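April 2025

Back from the Fureck warehouse, feet sore, and I want to get this down before I talk myself into a better mood about it.

The sales line from Clivis has changed again. In August it was "the arms will take the boring work and your people will move up." Now it's "the arms will work alongside your people." I asked Anselmo Bermúdez what moving up had meant for anyone on his floor. He thought about it and said they gave two of the packers new badges.

Milagros Escobar has sorted stems there longer than anyone. She used to do a whole order by herself, start to finish, with the radio on. Now she does the setting out, the putting back and the odd bunches that get sent over to her, and the radio is off because the Clivis people like to hear the motors. She's paid the same. She says she goes home more tired, and I believe her, since waiting is tiring in a way that working isn't. The supervisor showed me his sheet: 2797 stems by hand in one week, 1497 by the arm in another. He said the second number would climb. Maybe it will. He didn't have a column for the hours people spend standing next to it, and when I asked if he could add one he wrote it on the back of his hand, where I expect it washed off at lunch.

I don't hate the thing. It's careful, I'll give it that. I just don't see who asked for it. Ask the floor and you get a shrug, ask the office and you get a brochure. There's a meeting on the 29th about putting in more of them, and the packers aren't invited. Anselmo is going anyway. Need to call him, and find my other notebook, the one with the Mamani notes in it.

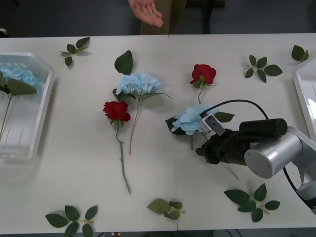
Sorting is the part they swore would be easiest to hand over, and it's still the part I trust least. Roses and hydrangeas, two kinds, red and blue, and not even real ones. Any kid could do it. The arm had one blue hydrangea in its grip and there was still another lying out on the table beside a rose, with leaf sprigs all over the place. And across from it a person on their feet, one hand open, palm up. I've stood like that at bus stops. I'll go back after the meeting and ask Milagros what she makes of it by then.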